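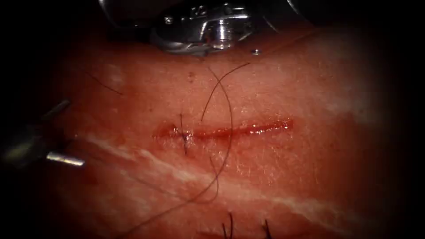 Monevine Wrestling Signs Po-yen Chow for October Tour

June 19, 2019 - Monevine Wrestling is pleased to announce that Po-yen Chow has signed a contract with the company and will take part in all 8 shows of the October tour. His first match will be at the Gundby Centre, against the current heavyweight champion Gonçalo Henriques.

Chow comes to Monevine after several seasons with Nirnden Pro, where he held the tag team title together with Ka-ming Tam. The title will not be on the line in the first match.
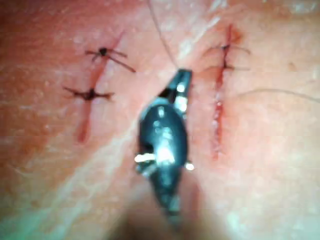 "I have watched Gonçalo for a long time and I asked for this match myself," said Chow. "My favourite style is the technical one, and he is the best person to test it with."

Malathi Mathew, head of talent at Monevine, said that the talks took longer than both sides had wished - but they were always friendly.
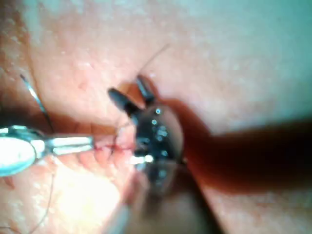 Photo: Supplied

"Po-yen wanted to finish his bookings at Nirnden first, and we respected this," Mathew said. "Our fans have asked for him at the merchandise table many times."

Noura Khasawneh will defend the women's title on the same evening, in a match of two falls out of three.

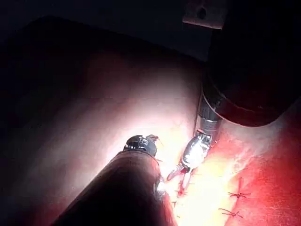 Tickets

The Gundby Centre will be set up for 1,488 seats. Ringside tickets cost $65 and include the program. Doors open one hour before the first bell.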